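Drarham open day, notes typed up on the train

Went to the Waltex open day at Drarham. Wrote most of this on the ride home so excuse the state of it. February 16, 2022, for anyone filing these by date.

Got there early. Parking at the back, past the loading doors, sign half hidden by a hedge. Coffee in the lobby, decent. Name tags, mine spelled wrong, didn't bother. Iwona Jabłońska did the welcome, short, thank goodness, then split us up. I was in the second group, the smaller one, good choice by luck.

What they do there, quick version. Used clothing comes in by the sack from schools, sports clubs, hotels. Gets sorted, washed, mended if it's worth mending, folded, sent back out. Mostly sportswear at the moment. Building used to be a carpet warehouse and you can still see the old aisle numbers painted on the floor, which confused half of us because the new ones don't match.

First stop the receiving floor. Sacks up to the ceiling almost. Smell of other people's gym bags. 225 sacks on a busy day, Iwona said, and each one gets weighed before anyone opens it. Scale is set into the floor, you'd walk right over it. Ticket on every sack, carbon copy kept. Asked why not scan them. They tried, tickets got damp, ink ran, went back to pencil. Fine by me.

Then sorting. Long tables, good light, chest height or near it, which I liked a lot. At our place the tables are too low and everybody's back goes by May. Bins behind, color of the tag tells you where a piece goes. Mutance is the name of the tag system, they bought it in, seems to work, though two people on the line were arguing over whether orange means mend or means stain. It means stain. There's a chart.

Cottons one way, slippery stuff the other. The slippery stuff is the trouble. Polyester, mesh, anything with a lining. Won't stay where you put it. A cotton tee you can flatten with one hand, a team shirt slides off the pile the second you turn around. Ekrem Taşdemir ran this part of the tour and he had plenty to say about it. Shoulders first, he says. Find both shoulders before you do anything else. If you pick it up by the hem you've got a rag.

Upstairs next, the part they call the front room. Handling and folding. Set up more like a house than a plant, because a lot of what goes out gets sorted again in somebody's living room by a team parent, and they want to know how it goes there. Carpeted stairs up, mind the top one.

Spent the longest here. Basketball tops mostly. Red one with white trim, big arched letters across the chest, looked like it said BULLS but all bunched up so who knows. Held by one edge the whole thing just twists and hangs. Armholes only show by the piping. Piping helps, your eye can follow the white edge back to where the sleeve opening ought to be. Wrote that down. Sofa in there too, light gray, round arm, and the arm of a sofa is a pretty good place to drape a jersey while you look for the neck. Going to try it at home.
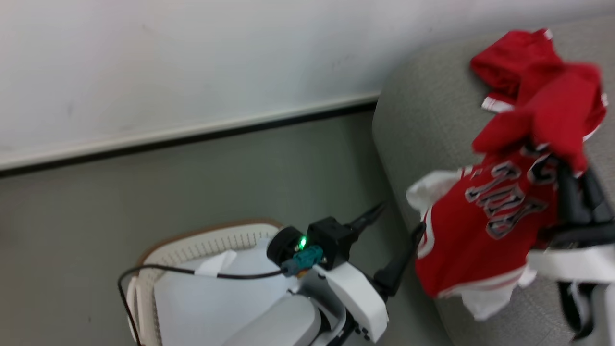
Võ thought the piping trick only gets you so far, and said so right there on the landing: plenty of practice tops have no trim whatsoever, same color all over, and with those you're better off going by the label at the back of the neck, by feel. Also that a printed chest should never be folded down the middle, print cracks along the crease after a few washes, and the clubs complain to whoever packed it. Fold in from the sides, then up from the hem. Ekrem agreed about the print, didn't agree about the label, half the labels have been cut out by kids who say they itch. Went back and forth a while. I'm with Võ on the fold, on the fence about the rest.

Had a go myself at the practise table. Got handed 10 tops, mixed sizes, told to fold and stack. Mine leaned. Ekrem's stack next to it, dead straight, he wasn't even looking. Trick, if there is one, is alternating the neck end, one left, one right, so the thick part doesn't build up on one side. Obvious once you see it. I have been folding laundry for my entire adult life and never did this.

Lunch. Sandwiches, soup, the soup ran out. Sat with people from a hotel linen outfit, very serious about pillowcases. They do theirs in seven seconds, they say. Didn't get to see it.

After lunch the wash room, loud, couldn't hear most of it. Caught that lettering goes through inside out, cold, no softener. Softener ruins mesh, clogs it. Dryers only on low and only for the cotton. Everything else hangs on rails along the back wall, fans going. Warm in there, glasses fogged up. Somebody asked about grass stains and got a long answer I lost completely, if anybody was closer to the front please send it to me.

Mending corner was my favorite and we got hardly any time there. Drawers of spare numbers, zeros to nines, felt and vinyl, every size. Torn hems mostly, and split side seams. Numbers peeling off is the other big one. The woman at the machine re-did a whole side seam while we stood there, never looked up. They sell offcuts by the bag near the door, two dollars, I bought one, no plan for it yet.

Shop was closed by the time our group came through, bit of a shame. Was told it's only team bags and a few mugs anyway.

Things to bring back to our place: raise the tables. Alternate the necks. Stop folding through the print. Pencil tickets?? ask first. Get a chart on the wall for the tags and make it BIG.

Next open day is in May, same place, sign up at the front desk or by phone. Groups fill up. Wear flat shoes, the receiving floor is slick near the scale. Back door is locked after four so go out through the lobby, I had to walk all the way around.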